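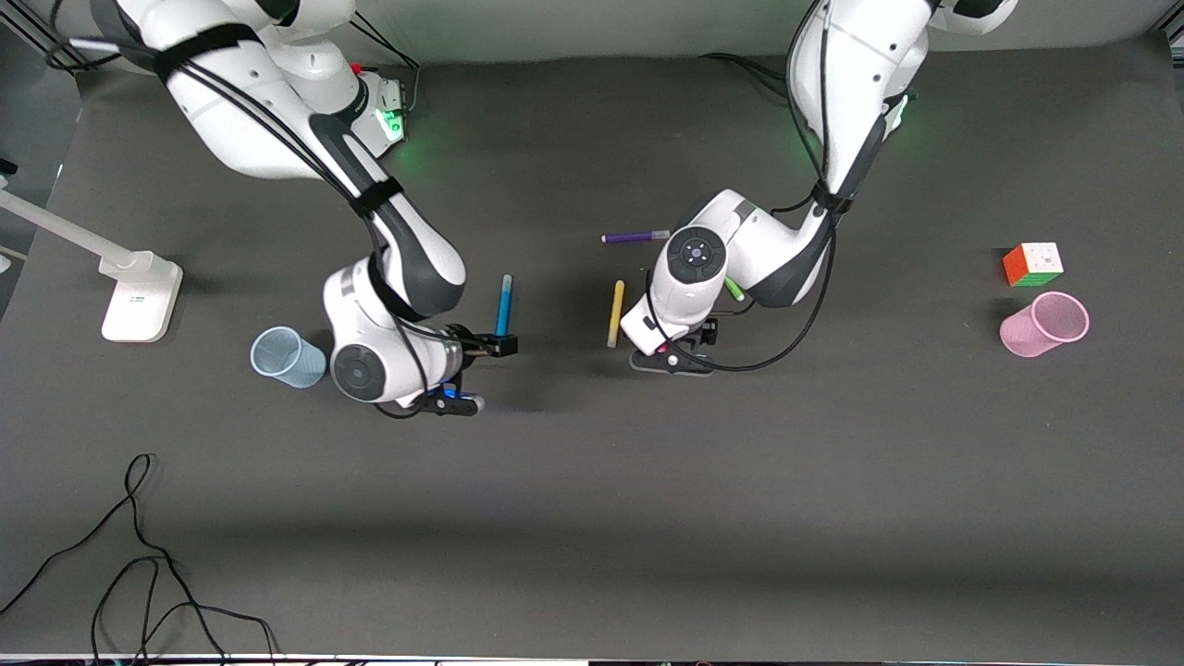 Progress report to the Ancombe Trust
The Drerkow Letters: refugee correspondence and recorded testimony, 1938 to 1947
Submitted by the Perora Archive, 26 Aug 2018

1. Purpose of this report

This report covers the second period of the grant, up to the end of June, and is submitted under the terms of the award letter. It sets out the work completed on the correspondence and on the recorded interviews, the matters which have fallen behind, and the changes for which we ask the Trust's approval. The financial statement is sent separately.

The Trust will recall that the collection comes from two families of the town of Drerkow who left in the winter of 1938 and settled on rented farms in the Kenya highlands. They wrote to relatives who had remained, and to one another when the men were away. The larger part of the papers was kept by the younger daughter of the second family and came to the archive after her death, together with the tapes she recorded with her cousins in the 1970s and 1980s. The smaller part, known in our catalogue as the Gachanja deposit, was given by the family of the farm clerk who had looked after the post and, from 1943 onwards, wrote a number of the business letters himself.

2. Cataloguing

Cataloguing of the letters is complete to item level. The collection runs to 2475 pages, including envelopes where these carry a postmark or a censor's note. Stella Ndung'u has led this work throughout and has prepared the finding aid, which is now in draft. It is arranged by writer and then by date. We had first intended a single run by date, but too many of the letters are undated or carry only a day and month, and the order would have suggested a certainty we do not have.

Where a date has been worked out from the contents, the catalogue gives it in square brackets with a short note of the evidence. Typical evidence includes a mention of a festival, a rise in the price of pyrethrum, or the receipt of an earlier letter that is itself dated. Two groups could not be placed more closely than a year.

The Gachanja deposit has been kept as a separate series. Shabani Obura advised against dividing it between the family papers, and we accept his reasons. The clerk's copy book shows which letters were sent, by what route and at what cost, and it loses its meaning if individual leaves are moved. It is also the only part of the collection that records the farm from the point of view of someone employed there.

3. Transcription and translation

The letters are in German, Yiddish, English and, in the copy book, Swahili. Transcription of the German letters is finished. The Yiddish letters are eight months behind the original plan. The first translator withdrew for family reasons shortly after the period began, and it took some time to find a reader who was at ease with the older hand used by the grandmother of the first family. Leonora Ambrosio took over the co-ordination of this part of the work in the spring. She has agreed a revised order with the new translator, in which the grandmother's letters are dealt with last so that the more legible material can be released to readers first.

A sample of each translator's work is checked by a second reader. The checks have led to one change of practice. Both readers noticed that the translations were smoothing over passages where the writer had plainly broken off or was avoiding a subject, in particular in letters sent by way of neutral countries after 1939. Translators are now asked to leave such breaks as they stand and to mark them in the text. The German translations completed before this instruction have been reviewed and corrected where necessary.
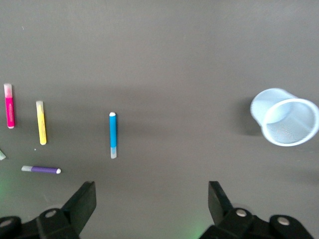
The Swahili entries in the copy book have been transcribed and translated by Mwajuma Lukumay. She has also supplied a list of place names with their present spelling, which will be printed at the end of the finding aid. Several farms and halts on the railway were known by more than one name, and the list has already resolved two errors in the catalogue.

4. Recorded testimony

The tapes held by the archive have been transferred to digital files, amounting to more than 13 hours of speech. The sound is good on the whole. One cassette had been recorded over in part, and the surviving portion, in which a cousin speaks about the last letter received from Drerkow in 1941, ends in mid-sentence. We have transcribed what remains and have not attempted to complete it from other sources.

Transcripts follow the speaker's own words, with repetitions and changes of language kept. Where an account given on tape differs from the letters, the transcript carries a reference to the relevant item and no further comment. The most notable difference concerns the internment of the men as enemy aliens at the start of the war. The tapes speak of it as a matter of a few days - the letters show that one of the brothers was held for a good deal longer. Researchers will wish to form their own view.

We had proposed seven new interviews with descendants of the families and of the farm staff. Five have been carried out. One person has asked to wait until a relative can be present, and one has decided not to take part. We do not propose to seek a replacement for the latter. Subira Minja conducted the interviews and has written a short account of the questions put and the circumstances of each meeting, to be kept with the recordings.

5. Permissions and access

Written consent has been obtained for all new recordings. For the older tapes the position is less simple. The daughter who made them left no record of what her cousins had agreed to, and two of the speakers name persons outside the family in connection with the loss of property in Drerkow. We have taken the view that these passages should be open to readers in the reading room but should not be placed online for the present. The families have been told of this and have raised no objection.

The letters may be consulted by appointment from the autumn. Readers will be given copies in the first instance. The airmail paper of 1940 to 1942 is very thin and a number of sheets have split along the fold.

6. Schools booklet

The text of the booklet has been drafted and read by teachers at two secondary schools. Their comments were helpful and, in places, critical. They found the opening chapter too long and asked for more of the letters and less commentary. They also asked that the Gachanja deposit be introduced earlier, as many of their pupils would come to the subject through the history of the highlands and know little of the events in Europe. The draft is being revised accordingly. The maps have been commissioned but not yet received.

7. Matters for the Trust's decision

We ask the Trust to approve the following.

An extension to the date for completion of the Yiddish translations, to the end of the next grant period. No additional funds are sought.

The transfer of the sum set aside for the two interviews not held to the repair of the split airmail sheets. Should the postponed interview go ahead, its costs will be met by the archive.

A change in the title of the booklet. The present title refers only to the refugee families, and the teachers' comments have persuaded us that it no longer describes the contents. A new title will be sent to the Trust's office before the text goes to the printer.

8. Work in the next period

The finding aid will be completed and issued once the place names have been checked a final time against the copy book. Translation of the grandmother's letters will begin when the remaining Yiddish material has been returned by the second reader. Leonora Ambrosio is in correspondence with the registry that holds the surviving Drerkow house lists, in the hope of confirming the addresses used on the letters returned undelivered in 1942. A reply has been promised but had not been received when this report was prepared.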